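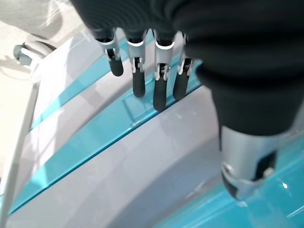

A visit to the breathalyser works at Jundby

Calvo has made breath testers at Jundby for a good many years, first for workplaces and now mostly for drivers who want one in the glovebox. The factory opens to the public for an afternoon in June. I went because I had bought two cheap testers in the past and never trusted either of them.

Getting there

The train goes as far as Masby. From there a bus takes 30 minutes and stops outside the gate. Parking is free but the car park was full by the time the first tour went in. You sign the visitors' book, put on overshoes and leave your bag in a locker.

The assembly floor

The tour starts where the circuit boards arrive. They are made elsewhere, and the Jundby staff fit the sensor, the pump and the case. Calvo uses fuel cell sensors in everything except its cheapest model, the 1020, which has a semiconductor sensor. Our guide was open about the difference. A semiconductor sensor costs less but can react to things other than alcohol, and its readings drift sooner. The fuel cell type holds its setting for longer and is the one to buy if you can afford it.

The 2804 is the model they sell most of. It has a replaceable mouthpiece and a screen large enough to read without glasses. We were shown the case being closed and the seal checked. No photographs were allowed on this part of the tour.
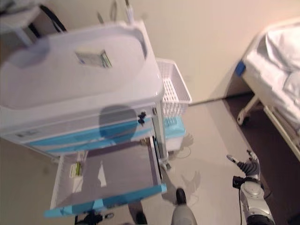 The calibration room

I found this the most useful stop. Every tester is given air with a known amount of alcohol in it, and the reading is adjusted until it matches. The guide said owners should send theirs back once a year for the same treatment. I asked how many do. Fewer than half, he thought.

He also went over the mistakes people make at home. Blowing straight after a drink gives a high figure from alcohol left in the mouth, so wait a quarter of an hour. Mouthwash does the same. A low reading late at night doesn't mean it can't still be going up, and none of the testers should be used to decide whether you can drive.

Shop and tea

The shop sells mouthpieces, cases and returned stock at a discount. Tea was laid on by the Pastwood bakery and was good, though the queue took nearly as long as the tour. The last bus back to Masby leaves at ten past five.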